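December, still dark out

Up at 4 again because the phone went. I should just move the charger to the kitchen and be done with it, but then I'd miss the yard when they do need me, and this morning they did. Well, they sort of did. The feeder barge was six hours behind and the gate at Sturero had shut its booking window, so I had 19 boxes of floor tile with nowhere to go and a bunch of drivers asking me if they should bother getting out of bed. I told them to stay put. Two were already on the road, of course.

I keep thinking how silly it is that everything we move comes through one gate and down one road. When the road's fine, great, nobody thinks about it! When a truck jackknifes by the weigh station (last month, twice) the whole line backs up past the fuel stop and we sit there paying for it by the hour. 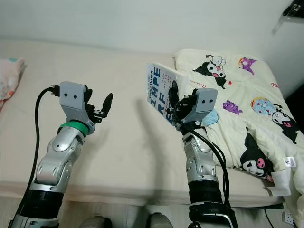 So anyway, the rail thing. Phan has been talking about reopening the old siding at Brorkutar for as long as I've worked here, and I'd stopped listening. But there was a real letter in my inbox today, with a rate on it and everything. 105 a box, gate to siding, and we'd do the last stretch with our own trucks. I read it three times. It's cheaper than what we pay now, even in a good week, and I haven't had a good week since the summer.

The catch is the volume. They want 300 boxes a month promised up front, and we don't do that by ourselves, not even close in winter. We'd have to go in with Fekon, and Fekon and my boss have not been on speaking terms since the business with the chassis pool (I am not writing all that down again, it took up half of my October pages).

I worked out the numbers on the back of a delivery note over lunch and got soup on it. Then did them again on a clean one. If Fekon took half, we could make it. If they took a third we'd be short and paying a penalty on empty slots, and that would eat up the savings and then some.

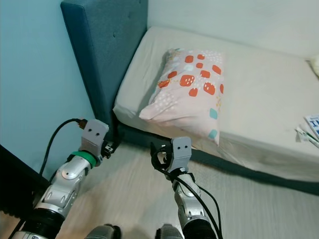
2 min read

Called Hiếu Đặng in the afternoon to see what he thought, as he's used the siding on the far side of the river for years. I expected him to laugh at me. He was pretty serious about it, and he talked for so long that my tea went cold. What he wanted to know was who unloads, and at what time, and whether there's a crane there that works or only a crane. I had no idea. I wrote that down, underlined.

Then I went back to the barge, which had finally tied up, and spent two hours begging for a late slot. Got it for some of the boxes. The rest go tomorrow, if the window opens when they say it will.

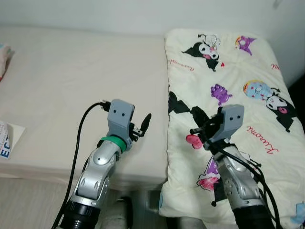
Hiếu Đặng texted around supper that I shouldn't sign anything before I'd stood at the siding myself and watched a train come in, and that the first month would be awful no matter what the letter promised. He also said to ask for a smaller commitment through the winter, and that they'd probably give it to us if we asked before the other shippers did.

Good point, that last one. I'm going to bring it up with the boss in the morning, before he's seen the storage bill. And I need to find my boots if I'm going out to Brorkutar, it's all mud out there past the crossing.

Phone's charging in the kitchen tonight. We'll see how long that lasts.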